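Lameo to Widen Acoustic Panel Recycling at Mistthorpe

MISTTHORPE, October – Lameo will extend its take-back program for used office wall panels to all customers served from its Mistthorpe depot. Panels are accepted in lots of 80 or more, stacked flat, with fixings removed.

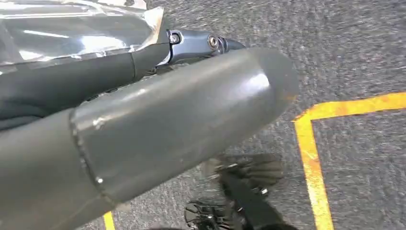

Processing and capacity
Panels are graded on arrival, stripped of adhesive and shredded at the Rathore line. The line handles 300 panels per shift. Output is baled and sent to Protville for pressing into new board.

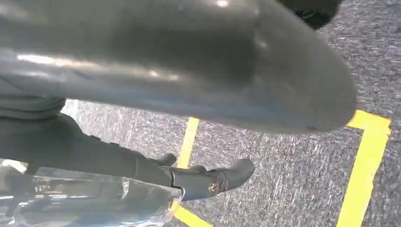

Close view of a dark gray, rounded finger.

Collection is free within 200 miles of the depot. Loads from farther away are quoted by weight – pallets included. 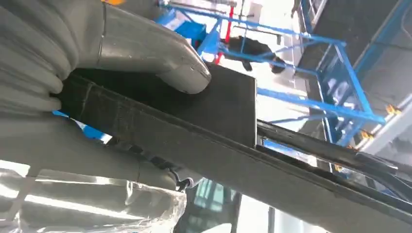 Customers receive a weight record within 3 working days of delivery. Painted panels and panels with foil backing remain outside the program. Booking requests received by noon on Friday are scheduled for the following week.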